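# Jurnine desktop arm, with two grippers and the Badthorpe controller

*Jul 19, 2020*

I bought the Jurnine arm to play chess with it. This review is therefore for people who want to lift small, light objects from a known place and put them down in another known place. If you want to pour, screw or draw, some of my opinions will be of little use for you, and I will try to say which ones.

The kit is the printed version with hobby servos. You can order the plates already printed, as I did, or print them yourself from the files. In the same month I also bought two grippers, the Simard and the Hameck, and the Badthorpe servo controller, after I became unhappy with the one that comes in the Jurnine box. All of it was paid by me.

## Building the arm

The assembly took me three evenings. The instructions are a set of drawings with very few words, and the drawings are good until you come to the shoulder. There the long bolts and the middle bolts look the same on paper, and if you exchange them the arm still goes together, but it rubs when it turns. I discovered this on the second evening and had to open everything again. Put the bolts in a row by length before you begin.

The plates are full of holes. At first I thought this was for the look, and later I was grateful for it. You can move a bracket by one hole and try again, you can pass a cable tie wherever you like, and when I made a mistake with the position of the elbow servo I could correct it without printing anything new. One plate arrived with a slightly closed hole, which I opened with a hand drill.

Centre every servo before you fix its horn. The drawings mention it only on the last page, where it is too late.

The base plate is large and flat and I like it very much. The arm does not tip forward, even fully stretched, as long as you use a gripper of reasonable weight. It does slide a little on a smooth table when the turret turns fast. I put pieces of rubber mat under the corners and the sliding stopped.

## The controller in the box

The Jurnine controller works. You connect it, the servos wake up and you can send positions. My complaint is that the servos wake up all together and with full force, and they go immediately to wherever the controller believes they should be. With an empty table this is only ugly. With a chess game in progress it means you start the game again.

It also has no proper way to limit the speed. You must divide every movement into small steps in your own program, and if your computer is busy for a moment, the arm hesitates and then jumps. For learning it is fine. I used it until the end of June and then I put it in a drawer.

## The Badthorpe

The Badthorpe controller accepts a target and a speed, and it does the small steps by itself. It is the best purchase of the group. You can also tell it to leave the servos without force at start and wake them one after another, beginning with the base. Since I do this, the arm has not thrown a single piece at power-on.

The screw terminals are of good quality and the labels can be read without a lamp. The software is less nice. It forgets the name you gave to each channel if you close the window without saving, and it does not ask you. The manual was translated by somebody in a hurry (I recognise the style, I have produced it myself) and two commands are described in the wrong order. Try them first with the arm unloaded.

What the Badthorpe cannot do is make a hobby servo precise. If the servo has play, it has play. I mention it since I read opinions where people were disappointed by this, and I think they expected from a controller what only better servos can give.

## How I tested

Chess is a demanding test for a gripper, more than I believed. The piece is narrow at the top and has neighbours. The gripper must go down open between these neighbours, close, go up straight, travel without touching the tall pieces, and repeat everything in the opposite order. A mistake of a few millimetres is forgiven in the end of a game, when the board is empty, and punished in the beginning.

For each gripper I did the same two tests. In the first, a single pawn was moved from square to square on an otherwise empty board, 35 times. In the second, I played positions from real games, 65 moves in total, with captures included. I counted a move as good if the piece was standing on the correct square afterwards and no other piece had fallen. Small rotations of the piece I did not count as errors.

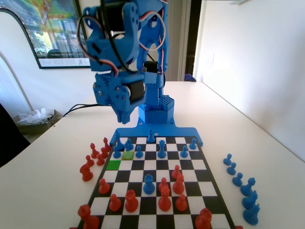
The reach of the arm was my largest doubt before buying, and it is better than the shop page suggests. From the turret to the row furthest from it there is enough length, but the wrist angle changes on the way and you must correct for it in your table of positions, row by row. It is wise to leave the base plate tight against the board, as I have it, and not to give away any distance there. The captured pieces are a different problem. I keep the red ones on the table to the left of the board and the blue ones to the right, and for these places the height is not the same as for the board, so they need their own positions. Look also at the loops of wire that stand out on both sides of the arm. They must be that long for the wrist to bend freely, but a loop that hangs too low will sweep over the pieces when the turret turns, and a queen or a bishop is tall enough to be caught. I tied mine again several times before I was satisfied.

## The Simard gripper

The Simard is the simpler of the two. One servo, two fingers, and a pair of gears which open them symmetrically. It is light, and this matters on an arm of this class — every gram at the wrist is a gram the shoulder must carry.

With the single pawn it made 3 errors in the 35 moves, all of them in the far rows, where the wrist is most inclined. In the game positions it made more trouble. When fully open, it is wide, and between two neighbours it often touched one of them on the way down. The solution is not to open it fully. I reduced the opening in the program until the fingers only just passed over the head of a pawn, and the results became much better. This should be written in the manual and it is not.

The tips of the fingers are smooth. I glued on each a small strip of rubber cut from a bicycle tube. Without it, knights turned in the grip and were put down leaning, and then they fell some seconds later, when you were already looking at something else. With the rubber I have no complaint about knights.

There is some noise from the gears while it holds. I asked myself if the servo was suffering, and touched it after a long game: warm, nothing worse. If you hold an object for a long time I would still reduce the closing position by a few steps.

## The Hameck gripper

The Hameck has parallel fingers, so they stay straight up and down in every opening. On paper it is the correct design for chess. It closes beautifully and a piece never turns in it. With the single pawn I had no errors in all the 35 moves.

In the game positions it disappointed me, and the reason is its weight. The shoulder of the Jurnine goes down a little under it, and it goes down more when the arm is stretched, so that I had to measure the height again for each row. After this work it was good for one evening. The next evening the height had moved again, and I found that the shoulder servo had become quite hot in the meantime. I now believe the Hameck wants a stronger arm. A friend's metal-geared shoulder servo would perhaps be enough, but I have not tried it and do not want to promise it.

The body of the Hameck is also taller behind the fingers. When you take a pawn which stands beside a king, the body comes down next to the head of the king, and if your position is wrong by a little, you will hear it.

The mounting holes of the Hameck do not agree with the Jurnine wrist. You need an adapter plate, sold separately. The Simard fits directly.

## Results in the game positions

| Gripper | Moves | Errors |
|---|---|---|
| Simard, full opening | 65 | 20 |
| Simard, reduced opening, rubber tips | 65 | 3 |
| Hameck, heights measured the same evening | 65 | 3 |

The last two lines are equal, but the work behind them is very different. The Simard kept its result when I repeated some of the positions a week later with nothing adjusted. The Hameck did not.

## What I would buy again

The Jurnine arm, yes, with the plates printed by them. The price difference is small and my own printer would have needed many nights. The Badthorpe controller, yes, and immediately, without trying first the one in the box.

Of the grippers I would take the Simard for this arm. The Hameck is better made and I will keep it for a future project with a stronger shoulder. If your objects are wide and flat-sided, and you work close to the base, you can ignore my preference and take the Hameck — its grip is really superior there.

A few small things for anybody who starts now:

- Use a separate supply for the servos. The controller can be fed from USB, the servos should not.
- Mark the position of the board on the table with tape. I moved mine once while cleaning and lost an evening.
- Capture first, then move. Take the captured piece away completely before the arm goes to fetch the other one.
- Check the screws of the wrist bracket after the first week. Two of mine were loose.

Spare horns for the Jurnine are sold in the same shop, and I recommend ordering a bag together with the kit. I broke one while correcting the shoulder and had to wait for the post.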